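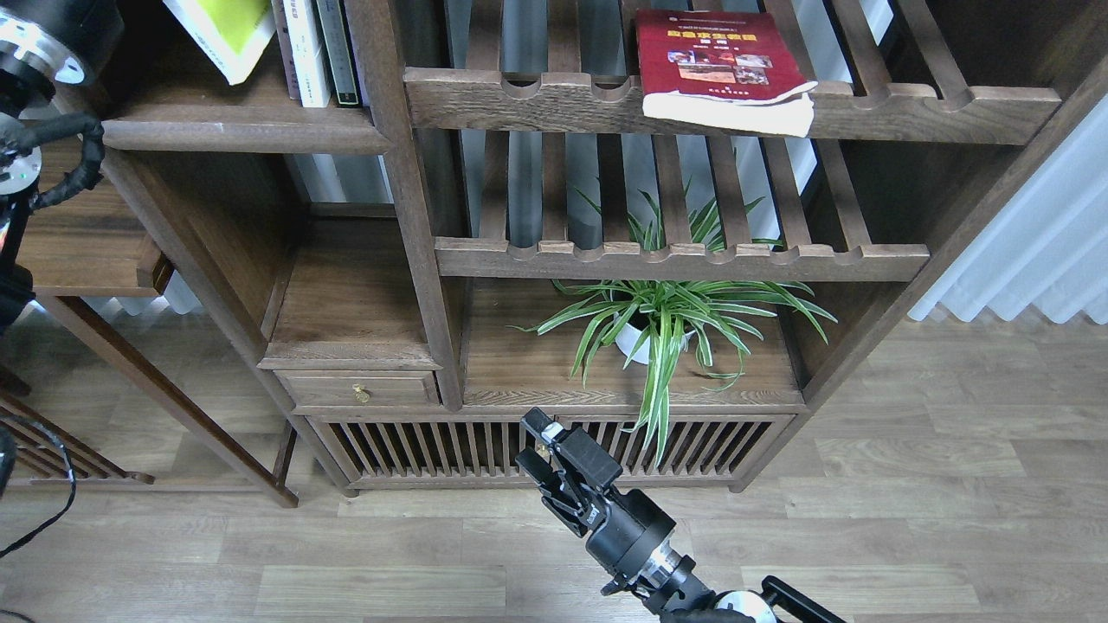
*Dark-stained shelves with slatted tops, and a red book lying flat up top.*

## How I clean and wax old wood furniture

I've had a few messages since May asking what I do to my dark wood pieces, so I'm finally typing it up! I'm no pro (I learned most of this in a drafty rental in Prernham with one old rag), but it works for me and it's cheap.

What you need:

- a soft brush, an old paintbrush is perfect
- 3 cotton rags, old T-shirts are great
- a squirt of dish soap in a bowl of warm water
- paste wax in a shade close to your wood

**Dust first.** Take everything off and go over it with the dry brush. Slats are a pain, so brush along each one and then get into the gaps from underneath. If there's any carving, poke the bristles right down in there.

**Wash.** Dip a rag, wring it out until it barely feels damp, and wipe with the grain. Dry each part with the second rag as you go. Don't let water sit in the joints! I did that once with a little table and the leg swelled up so badly it wouldn't go back in.

**Wait.** I leave mine overnight with a window open.

**Wax.** Try a dab somewhere hidden first. Then rub on a thin coat with the third rag, thinner than you think. My first try was so gloopy that it stayed sticky for 2 weeks and grabbed every bit of cat hair in the house. Let it haze over, which takes mine 28 minutes or so on a warm day (check your tin), and buff with a clean part of the rag until it stops dragging.

I wait 5 days before putting books back, as fresh wax can mark the covers. Oh, and lay the used rags out flat outside to dry before you toss them, please don't ball them up in the trash.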